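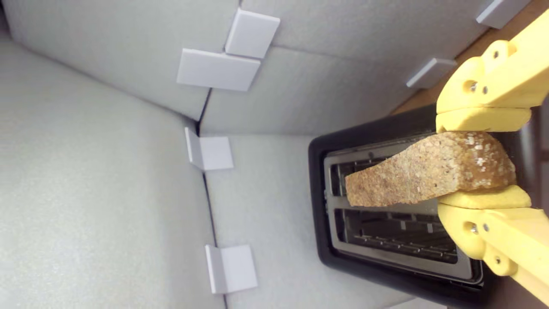
Toast and Toasters: Getting an Even Slice

Most two-slot toasters give good toast for years if they are emptied, wiped and loaded with a little care. The notes below cover everyday slices, seeded bread and what to do with the counter around the toaster.

Loading the bread

Lower the slice straight down, long side along the slot. Bread that goes in at a slant ends up leaning on one guide wire, and that side comes out with a dark stripe. If the slice narrows at one end, it will brown faster there. Trim the thin end or turn the slice over halfway through.

Seeded and whole-grain loaves drop more than white bread does. Brush your hand across both faces of the slice over the sink before you toast it. Oat flakes are the worst for this. They fall to the bottom, scorch, and you smell them every morning until you clean them out.

Bread from the freezer can go in as it is. Use the defrost setting if you have one, or give it one short cycle and then a normal one.

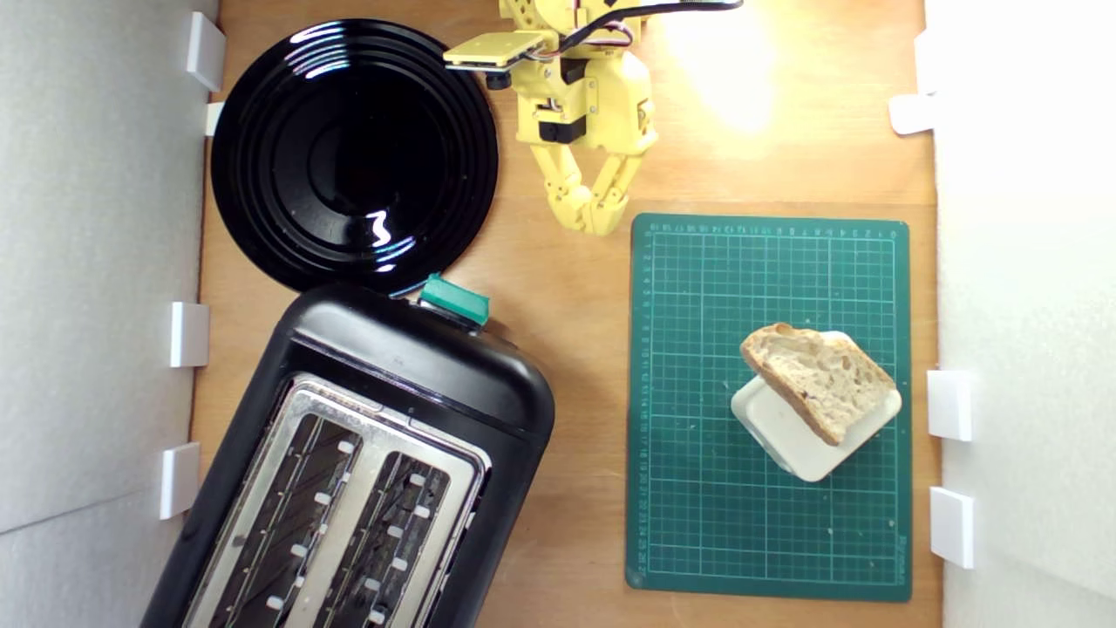 Higinio Robles
Kitchen Tips Editor

Setting up the counter

Give the toaster its own spot, clear of curtains and paper towels, and don't run it under a low cabinet. Slots get hot enough to mark the underside of a shelf over time. I had a Mondard at my old apartment on Tutgate and there was a brown patch over it when I moved out.

Keep the plate close by, on the lever side if there's room. A small square dish is handy for butter or jam, and it saves carrying the jar around with a sticky knife in it. Dark glossy plates look nice but show every crumb and every smear, so dry them with a cloth after washing and don't leave them to drain.

A wooden table needs something under the toaster if you use it daily. A cork mat or a flat tile works well. Craft cutting mats can warp with heat, so keep those for cold jobs.

Cleaning

Unplug it and let it cool all the way. Slide out the crumb tray, tip it into the trash, and wash it in warm soapy water. Dry it before it goes back. We do ours every 2 weeks - more often when there's a seeded loaf in the house.

For crumbs caught in the wires, use a dry pastry brush with long bristles. Never use a fork or a knife. Don't turn the toaster over and bang it, either, as the crumbs can lodge around the heating wires. 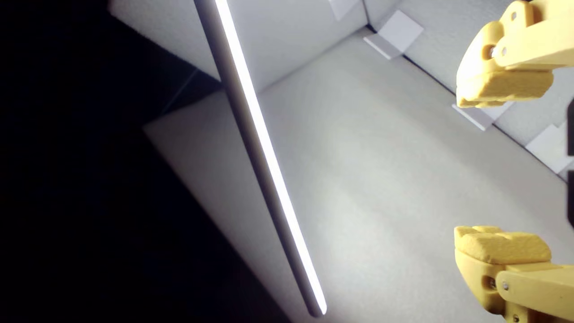
Brushed steel shows fingerprints, and wiping across the grain makes it worse. Go along the grain with a damp cloth and one drop of dish soap, then again with a dry one. Matte black sides only need the damp cloth. Skip scouring pads and powders on both.

The lever knob collects butter. Wipe it whenever you wipe the counter, and check the cord at the same time. If the cord is stiff, cracked or shiny in one place, stop using the toaster until it has been looked at.

Updated 8/16/18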